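2021-11-17
By Yesenia Guzmán

I shot a doe last week on the Espinoza property and it took me most of the evening to find her. I've been asked by a few people how the tracking went, so I'm writing it down while I still remember it properly.

The stand is on the east side of the Gutia Creek bottom, in a poplar with a bit of a lean. I don't love that tree, but the trail coming off the cut barley passes it on the downhill side and the wind is usually right in November. I was up by early afternoon. It was a few degrees below freezing with old snow in the shaded spots and bare leaves everywhere else, so the tracking was going to be half easy and half miserable whatever happened.

She came in with another doe just before last light. My bow is set at 62 pounds this year, down a little from what I used to pull, and I'm happier with it. I can hold longer and I don't have to point it at the sky to get it back. She was quartering away slightly and I shot when her near leg went forward. The hit sounded solid. She kicked, ran downhill, and I lost sight of her at the willows. The other one stood there looking around for a while and then walked off after her.

I stayed in the tree. I've learned that lesson. A few years back I climbed down too soon, bumped a buck out of his bed, and spent the next day on my hands and knees in a rose thicket. So I hung up the bow, drank the rest of my tea and looked hard at the spot where she'd been standing. There was a stump with a forked branch on it just past her, and I kept that in my head because everything looks different from the ground.

When I did get down I went to the stump first. The arrow was stuck in the dirt a little way beyond. The Prultell broadhead had one bent blade and the vanes were covered. The blood was darker than I wanted, with no bubbles in it. I smelled the shaft and there was no gut smell. Liver, probably, or the back edge of it. I marked the arrow with a strip of orange tape and backed out to the truck the long way, along the fence.

I gave her 3 hours. That's a long time to sit in a cold truck. I texted home, ate a sandwich, and cleaned the mud out of the heater vents with a twig. The tracking app I use, Didisell, had my stand and the fence corner saved, but there's no signal down in the bottom and it put me on the wrong side of the creek when I tried it later. I use it for property lines and not much more.

The first part of the trail was simple. There was blood on the leaves and then on the snow patches, on the right side of her tracks. At the willows it thinned out to a drop here and there. I hung tape at every spot I was sure of and never walked past the last piece until I had found the next one. It's slow. If you go wandering ahead with a headlamp you step on the sign, and then you have neither the old blood nor the new.

I lost it completely at an old beaver run. I went back to my last tape, turned the headlamp down a notch and looked at the sides of the grass stems, not the ground. There was a smear at about knee height on the far side of the run. She had turned and gone back uphill, which I would not have guessed.

From there it was easy again. She was lying against a deadfall some 100 yards from the stump, though I had walked a good deal farther than that to get to her. She was cold by then. It was the liver, as I'd thought. I tagged her, dressed her where she was and dragged her out along the fence. My shoulders were sore for 2 days.

Things I would change: more tape, a second headlamp battery in an inside pocket, and gloves I can throw away. I'd also put a bright nock on every arrow, since I had one left in the kit and had put it on the arrow I didn't shoot. The bent blade is going in the garbage and I'll put a new head on before I go out again.
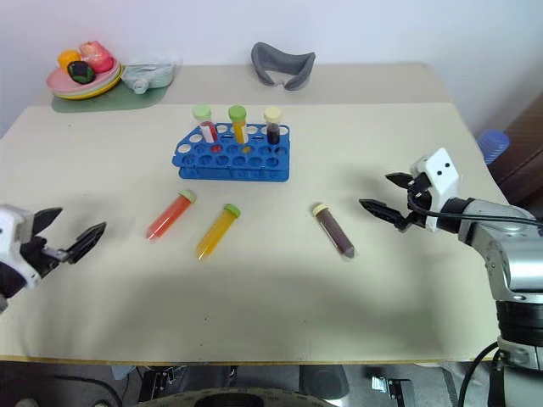
The blood on the arrow is the part I keep going over, since it decided how long I waited. Bright red or pink with froth usually means lungs, and you can go fairly soon. Dark with no bubbles means sit down. In good light the difference is as plain as the red tube and the dark brown one on that beige tabletop, but under a headlamp it isn't plain at all, and a bit of red on a brown poplar leaf can look like nearly anything. Next time I'll wipe some on a white tissue at the arrow before I decide. I still have a tag for the north side and I plan to be back out there before the end of the month if the road holds.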